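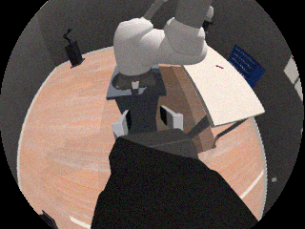
Render, round view. Pale gray at the top, near-black below.

February, ink bench, 8:40 in the morning

Galls from the Turcotte lot are done soaking. 14 days in the jar with the cloth over it, stirred when I remembered, and the smell has gone from wet oak to something closer to strong tea left in a thermos. Very happy with the color of the liquor already. Last batch at this stage was a weak tan and I had to pretend it was fine.

Recipe as it stands, so I stop hunting for it on the back of envelopes:

40 grams crushed galls
800 ml rainwater, cold
iron sulfate, weighed after straining, see below
gum arabic, pre-soaked, added last
one clove, for mold

The crushing went much better this time. I used the mortar for the big ones and stopped at coffee-grounds size. Dale Grewal goes to dust with his and gets more out of them, I think, but then he spends an hour fighting the filter and I don't have his patience. Coarse grounds strained in one pass through the cotton, then once more through a paper filter, and there was hardly any sludge at the bottom of the beaker.

9:30

Iron. Added it in small spoonfuls with the glass rod going the whole time, and I will never get tired of this part. The liquor is brown, you put in pale green crystals, and it turns the color of a bruise right where they land - then you stir and the whole beaker goes over. I stood there grinning at it. Noémie came in for the scale and got pulled over to watch the last spoonful, whether she wanted to or not.

Kept the iron low. The old batch (the one labeled with masking tape, middle shelf) had too much, and the test strips from it are browning at the edges of the strokes. Better to have an ink that takes a day longer to darken than one that chews through the page. I tested for free iron with one of the indicator strips after mixing and got only the faintest pink. The old batch turned its strip a good strong magenta. So that's the difference, right there on two bits of paper, and both strips are now stapled to the next page.

Note to whoever uses the strips: wet them with distilled water, not tap. There's iron in our tap water. I wasted four figuring that out.

10:15

Gum. I soaked it overnight in the small jar and it had gone clear except for some bark. Pushed it through the tea strainer. Added half, tried a stroke, added a bit more, tried again, stopped. It should sit on the nib like it wants to be there but still let go on the upstroke. Hard to write down any better than that. If it feathers, more gum. If it comes off the nib in a bead and dries shiny, you went too far and need to thin it with leftover liquor (I keep a splash back for this, in the fridge, LABELED).

Paper tests

Henov laid, cream: beautiful. Goes on a watery gray, and by the time I'd washed the beaker it was already blue-black. Hairlines stayed thin. No show-through.

Henov smooth: same color, slower to dry, smeared under my hand on the second line. Could be my hand.

Cisport sketch pad: feathers badly. It did the same with the old batch so I blame the sizing. Fine for swatches, don't write on it.

Offcuts from the Galix drawer, no idea what they are really, thick and a bit furry: surprise of the day! Broad nib gives a soft edge that looks like it's been there a hundred years. There are only a few sheets left. Please don't use them for masking.

Noémie Gosselin tried it with the brush for her endpapers. Diluted one part ink to three of water, flat wash, on the Henov laid. It went down nearly colorless and she was ready to write it off, then it came up while we were eating lunch into this even slate color with a little violet in it. She wants a whole bottle of the dilute. I said she could have it once we know what it does in the window.

1:20 in the afternoon

Swatches pinned up. Half of each is covered with the black card, half open to the light, south window, upper row. Order from the left: new batch full strength, new batch dilute, old batch full strength, walnut for comparison. The walnut is Dale's and he would like it noted that it is the better brown. It is, it's gorgeous, it just isn't an iron gall and it'll lift if you breathe on it damp.

Bottled everything. Filled to the neck, less air in there. Clove went in each. Brown glass for the full strength, and I ran out of brown so the dilute is in a clear jar inside a sock in the cupboard. It's the gray sock.

Nib cleaning: do it right away, with water, then dry it. I left one nib in the cup while I was pinning swatches and the tip is already rough. Iron gall does not care how nice your nib was.

Things I want to try next

Fermented galls. Let the soak run longer with some mold on it, on purpose, which is supposed to give a deeper black. Dale has done it and says the smell is considerable. Maybe wait until we can have the door open.

White wine in place of some of the water. Several of the old recipes call for it. Noémie has volunteered a half bottle that's past drinking.

Same recipe with the local galls, the small spongy ones from the path, to see how weak they really are. I suspect very. Would still love to have an ink from the path.

Still to do: wash the cotton, order indicator strips, find the lid for the big jar. The scale is reading a hair heavy again when it's near the radiator, so I moved it to the end of the bench, leave it there please.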